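Talks > Game Design > Speaker Notes

Small Puzzles, Big Grins: Making a Browser Platformer People Finish
Trilok Mittal – Friday, February 14, 2020
4 min read
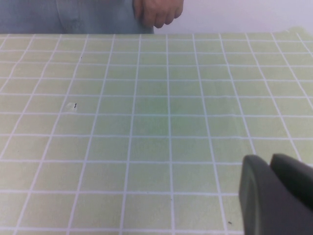 Green mat with a white grid. Think in squares!

OPENING (stand still, don't touch the clicker yet)

Hi everybody! I'm Trilok, I make little browser games, and I still get excited every time a tiny character lands on a tiny platform. Hands up if you ever played a free game in the school library when you were meant to be doing something else. (Wait for hands. Wave at the back row.)

Today is all about Caka, my game about a round yellow bird who has lost her eggs and has to roll, hop and bump her way through the hills of Himadholm to get them back. It has 30-second levels, one button for jumping and two for moving. I love it to bits and I got a lot of it wrong, so let's look at both.

PART 1 – THE GRID

Everything in Caka sits on squares. One square is one Caka wide. She jumps two squares up and three across, and that never changes, from the first level to the last. Say this slowly, it matters for the rest of the talk.

In the first version her jump depended on how long she had been rolling. It felt great to me! I had been playing it every night for months. Then I put it in front of my cousins in October and they fell into the same pit over and over, and the youngest one asked if the game was broken. Fair question.

With a fixed jump you can look at a gap and know. Players stop guessing at the distance and start working on the puzzle, and that's the part I wanted them to enjoy in the first place.

(DEMO: level 4, the one with the two bridges. Fall in once on purpose. If the sound is off, make the noise yourself.)

PART 2 – THE CRATE PROBLEM

Level 9 is called Awasthi. It's a windy tower and you push a crate off a ledge so it lands on a switch. Lovely idea, terrible level. The wind pushed the crate too, so on a slow computer it could miss the switch and get stuck against the wall, and then you had to start over.

I got 479 messages through the feedback form in the first season, and 252 of them were about that crate. Some were in all caps. One was a poem, and a pretty good one (read two lines if there's time).

What I changed:
- The crate snaps to the nearest square when it stops.
- Wind moves Caka only.
- The R key restarts the level at once, with no menu and no "are you sure?"

That last one took me ten minutes to add and it's the thing people thank me for most. If you take one thing home tonight, make it a fast restart!

PART 3 – WATCHING PEOPLE PLAY

Roritside, the site that hosts Caka, lets me see where each run ends. I pulled 2,946 runs for this talk. (Show chart. Give them a moment, the labels are small.)

Look at level 6. Nearly flat, hardly anyone quits, and I always thought it was the dull one. It's just a long slope with coins and one silly frog. Then level 7 drops like a stone, and I was so proud of level 7 – moving platforms, a locked gate, a key you had to carry backwards.

So I swapped the order of two rooms inside level 7 and gave the player the key before they see the gate. Same pieces, same squares. People get a quick win and then they're curious about what it opens.

Don't go into the scoring system here. You always do and it eats five minutes.

PART 4 – TRY IT YOURSELVES

Pass out graph paper and pencils. Everyone draws one level, ten squares tall and as long as they like, using the Caka jump. Swap with a neighbor and "play" it with a fingertip. Walk around, ask people where they got stuck, and pick two to put on the projector.

If it's a shy crowd, draw one on the board first and let them shout where the spikes go.

QUESTIONS I USUALLY GET

Engine? Homemade, and a bit messy. Start with a ready-made one, you'll have more fun sooner.

How long is the player's file? I keep the whole download under 300 kilobytes, so it loads on old machines.

Will there be a second game? Yes! The frog gets his own. He has a much bigger jump, so I'm redrawing every single level, and I couldn't be happier about it.

Leave the last slide up with the link and the level editor keys.

We use cookies to remember your settings. By continuing to browse, you agree to our cookie policy. Accept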